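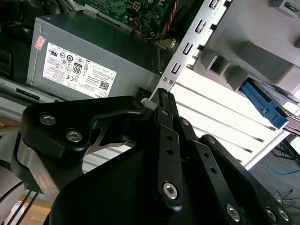
Repair shop starts weekly drop-off for old office desktops

6 Mar 2023

Tomaszewski, the computer repair shop on Curkudent Street, has begun taking in unwanted desktop computers one morning a week. Machines that can be saved will be cleaned up, fitted with a fresh drive where needed and sold on at a low price. The rest will be stripped for parts.

The service began quietly in January, when an accounting office two doors down replaced all of its computers and asked whether the shop wanted the old ones. It took 22. Word got around, and other offices started calling.

"Most of what comes in is business hardware, and most of it still has years left," said Cosmin Anghel, who runs the workbench. "People replace the whole computer when the drive gets slow. The case, the board, the power supply - all of that is often fine."

Power supplies get checked first. Anghel said he reads the label on the side of the unit before doing anything else, then tests the output under load. A supply that passes goes back in or onto the shelf. One that fails goes out for recycling with its housing still closed. The shop does not open power supplies and asks customers not to do so at home, as the parts inside can hold a charge after the cord has been pulled.

Big-brand desktops are both easier and harder to work on, he said. The covers come off quickly and there are plenty of them around, but some models use a power supply in a shape or with a connector that will not fit an ordinary case. The shop keeps those sorted by the computer they came from.

Refurbished desktops start at $79 with a keyboard and mouse. A screen is extra. Each computer comes with a paper listing what was replaced, and the shop will take it back within a month if something stops working.

Drives are wiped before anything is sold. Owners who want to keep their drive can have it removed at the counter while they wait. Anghel suggested copying off any files beforehand, though, and said the shop cannot promise to recover data from a machine that no longer starts.

Metal cases and dead boards are picked up by Hosix, a scrap hauler, once the back room fills up. So far the shop has sent out 2,000 pounds of material.

Drop-off is on Thursday mornings at the side door, next to the Vikex parking lot. There is no charge for desktops. Old tube monitors and printers are not accepted. Anyone bringing more than seven computers should call ahead so that a cart can be ready.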